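## 4. Moving in: the first evening

The Closau flat is handed over with everything switched off, including, in February, any sense of welcome. Work through these steps in order.

1. Collect both keys from the Amthorpe office before 5 pm. The small one is for the post box. The large one is for the street door and needs to be pulled towards you as it turns.
2. Find the fuse board, behind the coats cupboard door. Push up the main switch, then the row beneath it.
3. Open the water valve under the sink. Two full turns will do.

 **Caution:** a third turn is possible. The downstairs neighbour would prefer you didn't.

4. Light the boiler. Hold the Dvorak dial in for 10 seconds, let go, and set it to 2. Higher settings exist, mostly for the benefit of the gas company.
5. Read the meters and write the numbers on the yellow card. Your deposit of 295 is held against this card -- lose it and you will be arguing from memory.

 **Note:** the electricity meter is in the hall, the gas meter in the yard. Bring a torch.

6. Put the rubbish out by 8 pm in Sirkeck bags, sold at the corner shop. Other bags are left on the pavement, sometimes with a note. Cartons and cans go in the shared bins by the gate.
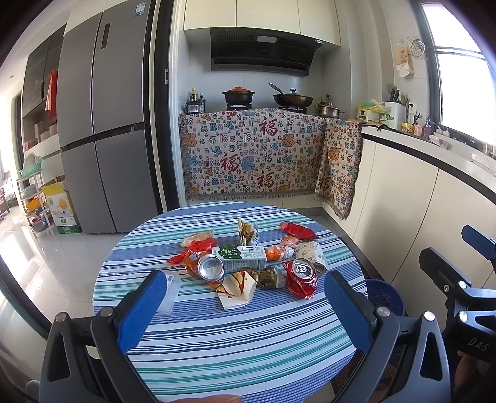

7. Label your bell. Until you do, your parcels will be delivered to the previous tenant, who has moved abroad and does not forward things.
8. Register your address at the town hall within 2 weeks. Take the lease, your passport and something to read.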